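Setthorpe Laundry Handling Study
Progress report for the spring period
Prepared by Si-eun Byun for Do-yoon Wi, Zarel Fund

Dear Do-yoon,

Thank you again for your patience while I got this together, and for the kind note you sent after the last call. It went up on the wall by the kettle! You asked me to keep this one in plain words so you could pass it around to the rest of your board, and I've tried, although those who know me will warn you that plain and short are two separate things.

Where we are

You'll remember that the question you gave us money to look at was a modest one. Could a machine take over the dull end of the cleaning-cloth work at a small guesthouse or a shop, meaning the picking up, spreading out and folding that somebody does every evening with tired hands? We started with shirts in the original plan and I'm glad we backed away from that in March. A cloth has four corners and no sleeves, and it has still given us plenty to think about.

Most of this period went into the grasp. A person picks up a towel without thinking and feels right away whether they have one layer or two. Our gripper has two fingers and no such feeling, so it has to work from what the cameras tell it, and a plain cloth of one color doesn't tell it a great deal.
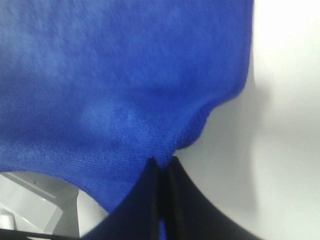
We ran 92 full attempts on the current version of the software, each beginning with a crumpled cloth and ending when the arm either finished or gave up. Bava supplied the new finger pads in April, and I'd say they made more difference than anything we did at the keyboard that month, which was a little humbling for those of us at the keyboard. Slips during the lift are down to a level I can live with. What remains is the harder trouble of the fingers closing on the middle of a cloth when we wanted the hem. A cloth held by the middle hangs like a closed umbrella, and the arm must put it down and begin again. It does this without complaint, I'll give it that.

The retries are the reason our times still look poor on paper. When the first grasp is a good one, the whole job is pleasant to watch and I've caught visitors leaning in. When it isn't, you could make a cup of tea. 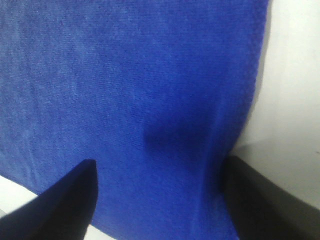 Is it ready to do this job in a real laundry room today?

Not without a person close by. It can handle one cloth at a time on a clear table, and someone has to step in when a cloth gets badly bunched or slides out of reach. I would be comfortable with a supervised trial, and I wouldn't leave it alone overnight.

Flattening and folding

Here I have happier news. Getting a cloth flat used to take a long string of small tugs, and the arm had a habit of undoing its own good work with the last one. We now let it stop once the four corners are found and the sides are straight enough to fold from. "Straight enough" took us longer to agree on than I'd like to admit, and the rule we settled on came out of a long lunch with the housekeeping staff at Son, who do this for a living and were generous with their opinions.

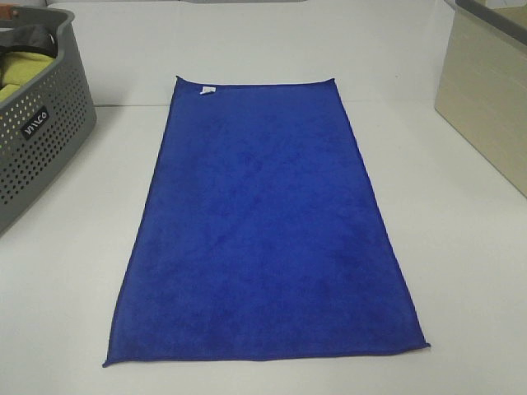

Their view was that a little curl at a corner doesn't matter one bit, as the fold hides it, but a bowed side will haunt you all the way up the stack. So we loosened the one and tightened the other. Of the 28 attempts we ran after that change, 22 went through to a fold that the staff said they would put on a shelf. Those are small numbers and I'd ask the board to treat them gently. They're also all with the same type of microfiber cloth, and I fully expect thicker towels to bring us back down to earth.

Sorting is the part we've barely begun. Taking one item from a mixed pile is a different kind of problem, with straps and dark fabrics and things lying half over other things, and I've asked the team to leave it until the single-cloth work is steady.
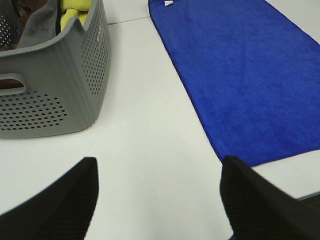 Spending and requests

We are inside the budget for the period. The finger pads cost more than planned, and the difference came out of travel, where we had some room. I have 2 requests. The first is to move the remaining shirt money over to thicker towels and bedding samples. The second is your blessing for a supervised trial at Son, with one of us present the whole time.

If both are all right with you, a short email is plenty, and we can have the trial plan over to you before the end of May. You'd be very welcome to come to Setthorpe and see a session for yourself. Mornings are best, and lunch is on us.

With warm thanks,
Si-eun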